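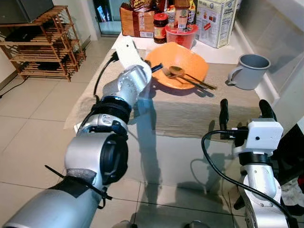 Sernness Table Recipes, README
Search this repository Go to file

Handwritten and typed recipes from the Sernness area, transcribed into one flat table. Mostly suppers and side dishes, a lot of things served in a bowl. Cards, booklet pages, backs of envelopes. 2,178 recipes from 314 sources.

Last update February 16, 2018. Next pass planned for September, when the Gorkerness boxes get opened.

Files

recipes.csv - one row per recipe
ingredients.csv - one row per ingredient line, joins on recipe_id
sources.csv - one row per box, booklet or envelope
units.txt - what I turned into what, read this first
check.py - finds blank titles and orphan ingredient lines, nothing fancy

Columns in recipes.csv

recipe_id: integer. Gaps are duplicates I pulled. Don't renumber.
title: as written, spelling kept. "Chickin Pie" stays Chickin Pie.
title_clean: my spelling, for searching
source_id: joins to sources.csv
decade: guess from the paper, the typeface, or a date if there was one. Blank if no idea. Lots of blanks.
course: soup, salad, main, side, sweet, bread, preserve, other
serves: only when the card says so. "A crowd" is left as text so this column is NOT numeric, sorry
method: full text, line breaks swapped for a pipe
oven: as written. "Slow", "quick", "hot enough" and real temperatures all mixed in
notes: anything in the margin, incl. "never again"

Units

Cups and spoons left alone. "Butter the size of an egg" left alone too. I tried converting it to 2 ounces in the first version and then found three cards where that made a terrible biscuit, so it went back. Cans are a mess. "1 can" with no size is just 1 can.

Temperatures are Fahrenheit throughout, even where the card has no letter after the number. One booklet from the Gallardo kitchen has Celsius, those are flagged in notes and not converted. If you see a roast at 200 check the flag before you cook it or chart it.

How it was typed up

By hand, one pass, then a second pass on anything with a question mark in it. Illegible words are [?]. Guessed words are in square brackets. Crossed-out text was skipped unless the replacement was missing. No spell check was run on method so my own typos are in there with everybody elses.

Duplicates: same title, same ingredients, same amounts = one row kept, the older one if I could tell. Same title with different amounts = both kept. There are a LOT of potato salads. Please don't open another issue about the potato salads.

Known problems

- course is wrong for most of the gelatin things. Salad? Sweet? I changed my mind halfway thru
- source 88 was wet at some point, bottom third of every card unreadable
- a few methods stop in the middle, the card does too
- ingredients.csv splits "salt and pepper" into two rows in some places and not others
- Excel eats the fractions. 1/2 turns into a date. Import the column as text

What it's ok for

Word counts, looking up what went into a casserole, school projects, dinner. Not good for anything about what people really ate day to day, since cards get written for company and for bake sales. Not tested for safety either. Canning instructions in the preserve rows are old, use a current guide for times and pressures.

License

Transcription is free to use, say where you got it. The Uneck booklet pages are in by permission of the printer, text only, so no scans in here and none coming.

Fixes

Send recipe_id, column, what it should say. Small ones get merged quick. Big ones wait for September.

TODO: redo the course column, finish units.txt, sort out the yeast cakes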